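Cludness Countertop Toaster Oven Liners

Pack of two, cut to fit most small toaster ovens
Sold by Nulthorpe Kitchen Goods

I started selling these because I was sick of scraping cheese off the bottom of my own oven! If you make toast and nothing else, you probably don't need a liner. If you make nachos, garlic bread or anything with a sauce on it, please get one and save your sponge.

The liner is a thin, flexible sheet that lies flat on the floor of the oven, under the rack. It catches crumbs and drips, and when it gets gross you pull it out, wash it and put it back. I've had the same one in my kitchen since January and it still lies flat (a bit darker in the middle, but that's cheese for you).

We used to carry the Bosta liners as well. They were fine, but the corners curled up on me, so once the last few are gone I won't be ordering more.

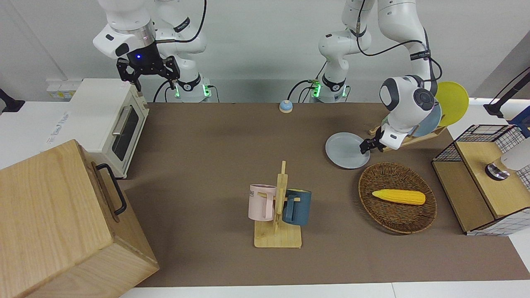

Will it fit my oven?

Measure the floor of the oven on the inside, wall to wall – the outside size won't help you. The sheet is 400 mm wide and you can trim it with regular kitchen scissors. Leave a little gap on every side so the air can move. If your oven has a heating element that sits right on the floor, skip this one, and check your manual if you're not sure.

Care

Let the oven cool down all the way before you take the liner out. Warm water and dish soap do the job, or the top rack of the dishwasher. No steel wool, please, and don't cut food on it. The sheet is good up to 500 degrees Fahrenheit, so keep it away from the broiler setting.

Shipping and returns

Orders go out in a flat mailer, never rolled. Unused liners can come back to me for a refund as long as you haven't trimmed them. The next batch ships Mon 27 July, and you can order from it now.

Also in the shop: Gatchalian oven mitts, long cuff, gray or red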